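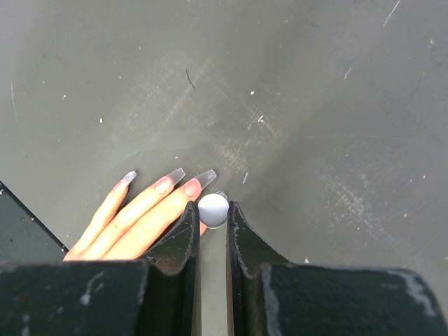

Eluned Harries reckons anyone can do small fiddly things in long nails, you just have to stop pinching with the tips and use the flat pads of your fingers, and it takes a fortnight to learn.

Posted by Kacper Marciniak, Wednesday, 7.40 pm
4 min read

Right, so I've been chewing over that since she said it, and I want to hear from people who wear them properly long. Mine are the pink-to-clear fade, tapered, first full acrylic set I've ever had (yes, bloke with nails, we did all that in the welcome thread). I love them to bits. But anything small and round is a nightmare! A bead, a pea, a ball bearing, one of those little smooth balls with nothing to grab hold of, and I end up sort of herding it along the table with the side of my hand. Eluned swears by pads. My pads don't seem to reach. Who's right?

--

eluned_harries
I'm right, obviously. Roll it towards you first so it's sitting against the first finger, then bring the thumb in flat from the side. If you come down from above you'll hit the table with the nail before your skin gets anywhere near. I do beading three evenings a week in a 14 mm free edge and I've never needed tweezers.

--

marmaladejan
Sorry Eluned but I had mine that length for my daughter's wedding and I couldn't get a paracetamol out of the packet. Side of the knuckles is the only way. I pick up everything between my first and second fingers now like a lady with a cigarette. Looks ridiculous, works every time.

--

kacper_m
OP again. Tried the knuckle thing with a frozen pea. Got it as far as my chin.

--

Hulex
Shape matters more than length. Tapered ones get in the way less at the sides but there's nothing much at the end to scoop with, and square ones scoop beautifully, you can get them under a coin like a little shovel. If you're handling round stuff all day ask for square next time. Where did you have them done?

--

kacper_m
Clutia, the one on the corner in Ulstead, upstairs from the dry cleaner's. She was lovely and took ages over the fade. She did try to talk me into something shorter and I wouldn't have it.

--

eluned_harries
Square is terrible advice for a first set, Hulex. They catch on everything. I lost a corner in a cardigan sleeve and it took half the nail with it. Tapered is fine. It's practice he needs.

--

Hulex
And I've been doing nails since before half this forum could hold a file, and I'm telling you a coin is easier with square. We can both be stubborn.

--

tilly_and_the_dog
Can I say something about scooping? PLEASE don't lever with them. Tins, ring pulls, battery covers, all of it. I popped the back off a remote with my ring finger and the acrylic lifted right down at the cuticle, and I had to sit there with Drakos glue and a cocktail stick feeling sorry for myself. Use a teaspoon for ring pulls. For little round things a bit of Blu Tack on the end of a pencil is brilliant, dab and lift.

--

marmaladejan
Ooh the pencil one is good. I do that for the sequins.

--

kacper_m
The pencil feels like cheating but I'm stealing it. For context I've got a Christmas garland on the go that needs 200 felt balls threading and I've done 133 of them (the early ones with my own bare stubby nails, so they don't really count). It's April, I know, I like to be ahead. Felt is all right, there's a bit of fluff to hang on to. It's the smooth ones that get away from me. I've found two in my slippers.

--

eluned_harries
A tea towel under your work! Folded in half. They stop rolling and you can press down into it and get your pads round the sides. I should have said that first.

--

tilly_and_the_dog
Seconding the tea towel. Or a bead mat if you're fancy.

--

gwladys77
I'm going to be the misery. I had long ones for years and took them off because I got sick of planning how to pick things up. Contact lenses, earring backs, the end of the sellotape. Short gel now and I don't miss them. Four pages of tips for picking up a pea ought to tell you something.

--

marmaladejan
It's one page, Gwladys.

--

gwladys77
Feels like four.

--

kacper_m
Fair enough, but every time I catch sight of them holding a mug I'm chuffed, so they're staying. Update on the towel: folded, ball in the dip, fingers in close together, thumb flat. Got it first go and then dropped it on the second. Eluned I'll give you half a point. I still can't get my thumb to come in low enough without the nail clicking on something, does that go away?

--

eluned_harries
It does. Mine clicked until the first infill. And I'll have the whole point, thank you.

--

Hulex
Ask for the thumbs a touch shorter when you go back for your infill. Leave the rest as they are. Even Eluned won't argue with that one.

--

eluned_harries
I would, but my tea's ready.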